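Lista: despensa-y-conservación
Asunto: Re: Apelmazamiento en tarros de vidrio y medida con cuchara
Hilo: 7 mensajes

Contesto por partes al mensaje del sábado, que copio recortado para no arrastrar todo el hilo.

> Sigo con el problema del azúcar. La compro en saco, la paso a
> tarros de vidrio y al cabo de unas semanas tengo una costra dura
> arriba y terrones pegados a la pared. La sal gruesa me hace algo
> parecido, aunque menos. Los tarros cierran con tapa de rosca
> Rulleck y junta de goma.
>
> Dos preguntas concretas:
>
> 1) ¿Hasta qué altura conviene llenar? Yo lleno hasta el borde
> para ahorrar viajes al saco.
>
> 2) ¿Merece la pena un tarro con hombro, o es mejor de pared recta?
> En la ficha de Hendari recomiendan el de hombro «para todo tipo
> de granulados», sin dar ningún motivo.

Sobre la primera pregunta. Llenar hasta el borde crea dos problemas distintos. Uno es mecánico: la cuchara no tiene sitio para entrar, se hunde en vertical y desplaza granos hacia la rosca. Los granos que quedan en la rosca impiden que la junta asiente por igual, y por ahí entra humedad. Con una junta en buen estado y la rosca limpia, la costra que describes debería reducirse bastante.

El otro problema es de medida. Con el tarro lleno a ras no se puede nivelar la cuchara contra la pared interior, y la cantidad varía de una extracción a otra. Si solo endulzas café da igual. Si pesas para conservas o para masas, la dispersión se nota.

Mi criterio es dejar libre más o menos la cuarta parte superior del cuerpo. Por encima de esa altura empiezan los derrames; por debajo de la mitad hay que inclinar el tarro para cargar bien la cuchara.
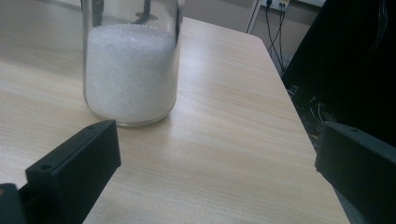

Tarro de pared recta, nivel por debajo del borde, con espacio para el utensilio.

El hueco de aire no perjudica tanto como se suele decir. El azúcar blanco seco, con el tarro cerrado, absorbe muy poca agua del aire encerrado ahí. Lo que cuenta es el número de aperturas y, sobre todo, dónde se abren. Un tarro destapado junto a una olla hirviendo recibe más vapor en un minuto que en una semana de armario. Retirad el tarro de la zona de cocción antes de abrirlo y usad siempre cuchara seca.

Sobre la segunda pregunta. No comparto la recomendación del hombro. En un envase con hombro el granulado se acumula en el ángulo, la cuchara no llega y queda material viejo de una recarga a otra. La pared recta permite rascar de arriba abajo sin puntos muertos. Además se ve el nivel real sin tener que levantar la tapa. El único punto que exige cuidado es el fondo: si la base interior es redondeada conviene una cuchara de punta curva, y una de punta plana si forma ángulo.

En cuanto a tamaño, yo pasé del modelo 2151 de Tritstead a uno más pequeño de la misma serie y no he vuelto atrás. Con el grande tardaba demasiado en llegar al fondo. Prefiero rellenar a menudo y lavar el tarro entre recargas, con secado completo boca abajo sobre rejilla, unas 8 horas como mínimo. Rellenar sobre restos es, con diferencia, la causa más frecuente de terrones que he encontrado.

Para la costra que ya tienes, este es el procedimiento que sigo:

Vaciar el tarro en una bandeja amplia. Separar los terrones y romperlos con el rodillo dentro de una bolsa. Pasar todo por un colador de malla media. Dejar la bandeja en una habitación seca, a unos grados por encima de lo habitual si se puede; yo lo hago a 25. No uséis el horno con azúcar, el margen es estrecho y los granos del borde se funden antes de que el centro se entere. La sal sí lo tolera.

Una advertencia sobre el etiquetado. Azúcar y sal gruesa en tarros iguales y sin marcar se confunden a simple vista, más aún a través del vidrio y con poca luz. Poned la etiqueta en el cuerpo del tarro y no en la tapa, porque las tapas se intercambian al lavar.

Queda pendiente lo de las juntas Ó Conaill que alguien mencionó más abajo en el hilo. No las he probado. Si tenéis el diámetro interior medido con calibre, mandadlo a la lista y lo comparo con las Rulleck, que tengo a mano.

Saludos.

--
Para darse de baja, enviar un mensaje vacío con el asunto «baja» a la dirección de administración de la lista.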